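Sevex Community Help > Household > Cleaning and care

How do I remove sticky residue from old rubber grips?
Posted by Lovisa Sundqvist, March 2020

Good day to all. I have a set of garden tools which belonged to my aunt, and the handles are covered with a soft black rubber. They stayed in a closed shed for several years. When I took them out, the rubber had become sticky, so that dust and small hairs stay on it, and my palms are dark after I use them.

I have tried washing with warm water and dish soap, three times. It was better for one evening and then the same again. My neighbour advises nail polish remover, but I am afraid it will dissolve the whole handle. The tools are good steel from Birolness and I would not like to throw them away. I do not know which kind of rubber it is, there is only a number on the handle and I can not read it well.

Is there some method which is safe? And is it possible to stop it coming back?

2 replies

Ayodele Afolabi

Hello Lovisa. I had the same trouble with an old torch and with the handle of a bicycle pump, so I can tell you what I did, but please try it first on a small place.

The stickiness is often the soft coating itself, which breaks down with age. Soap takes away the dirt, but it does not take away the broken layer, and so it comes back. You need to remove this layer completely. Under it there is usually a harder plastic, which is less pleasant to hold but clean. If your handles are soft all the way through, my method will not help very much.

I used isopropyl alcohol from the chemist and an old cotton cloth. Open the window and keep away from any flame. Wear gloves. Make the cloth wet, but do not pour the alcohol on the handle. Rub a piece as big as a coin for a minute, turn to a clean part of the cloth, and continue. The cloth becomes black very quickly. One handle took me 30 minutes, and the pump a little less.

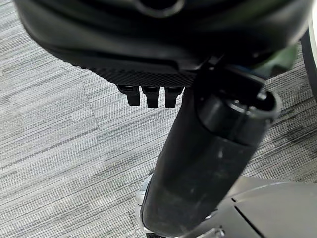 Lovisa wrote under this that her handles have a pattern pressed into the rubber, and she asked whether the cloth would reach into it or whether she should scrape it out with a knife.

Please do not use a knife. For a pattern I take an old toothbrush, dipped in the same alcohol, and I brush in small circles, then wipe before it dries. Between the bumps you will always find a little more, so do it twice. Afterwards wash with mild soap, rinse and let the handle dry overnight. I would not use nail polish remover, because acetone can make some plastics dull or even melt the surface.

To stop it coming back, do not keep the tools in a hot shed. Mine spent one August behind a window and I believe this was the main reason. Also keep oil and sun cream away from the grips. If some stickiness stays after all this, a very thin dusting of talcum powder helps for a few weeks.

Işık

just use baking soda, mix with water until like toothpaste, leave it for 10 minutes and rub. Worked on my hairbrush. If not working then buy heat shrink tube and put it over, or wrap with tennis tape from Wornonent, it is cheap and you forget the problem

Lovisa Sundqvist

Thank you both. I tried the baking soda first as I had it at home. It made the small fork better but not the big shears. Today I bought the alcohol and did one side of the shears, and it is already smooth, although the colour is now more grey than black. I will do the other side on Saturday. Ayodele, may I ask if you threw away the cloth, or can it be washed?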